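4 Setting Up the Work Table

Read this section before you unpack the table frame. It covers assembly, leveling, and care of the Lilbridge 713 work table with a wooden top. Electrical accessories are covered in section 6.

4.1 Before you start

Check the contents of the hardware bag against the packing slip. If a part is missing, stop and contact the supplier. Do not substitute hardware from another table; the thread on the leg bolts is different from earlier models.

You will need a 5 mm hex key (supplied), a spirit level, and a soft blanket or flattened carton.

CAUTION: The top is heavy. Two people are required to turn the assembled table over.

4.2 Attaching the legs

1. Lay the top face down on the blanket.
2. Place the cross rail between the corner brackets with the stamped arrow pointing toward the front edge.
3. Fit one leg to each bracket. Start all bolts by hand before you tighten any of them.
4. Tighten the bolts in diagonal order, a half turn at a time, until the washers no longer move.
5. Screw the leveling feet in fully, then back each one out 2 turns.
6. Turn the table upright. Do not drag it on its feet.

NOTE: A small gap between the rail and the underside of the top is normal. The wood needs room to move with the seasons.

4.3 Leveling

1. Set the table in its final position.
2. Place the level along the long side, then across the short side.
3. Turn the feet at the low corner until the bubble is centered. Hold the leg steady with your other hand.
4. Press down on each corner in turn. If the table rocks, adjust the foot diagonally opposite the one that lifts.
5. Lock the foot nuts against the legs.

Check the level again after 30 days, and whenever the table is moved.

4.4 Finishing and care

The top is shipped with one coat of Jevinis hard oil. Apply a second coat before first use.

1. Sand lightly with 300 grit paper, along the grain.
2. Remove all dust with a dry cloth.
3. Spread a thin coat of oil with a lint-free pad. Wipe off what has not soaked in after around 30 minutes.
4. Leave the table unloaded overnight.

CAUTION: Oily rags can catch fire on their own. Lay them flat outdoors to dry, or keep them under water in a closed metal can.

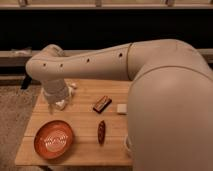 Lilbridge Furnishings, Technical Documentation Department

For daily cleaning, use a damp cloth and dry the surface at once. Do not use ammonia, bleach, or scouring pads. Light scratches can be sanded out and re-oiled locally; feather the edges of the repair so that the sheen matches.

Keep the top out of direct sun for long periods. Light-colored wood darkens with exposure, and an object left in one place will leave a paler patch.

Retighten the leg bolts once a year. October is suitable in most heated buildings, before the indoor air becomes dry.

4.5 Spare parts

Order leveling feet and bolts by the table number on the label under the front rail. Refer questions on this section to Bogdan Wasilewska, Technical Documentation.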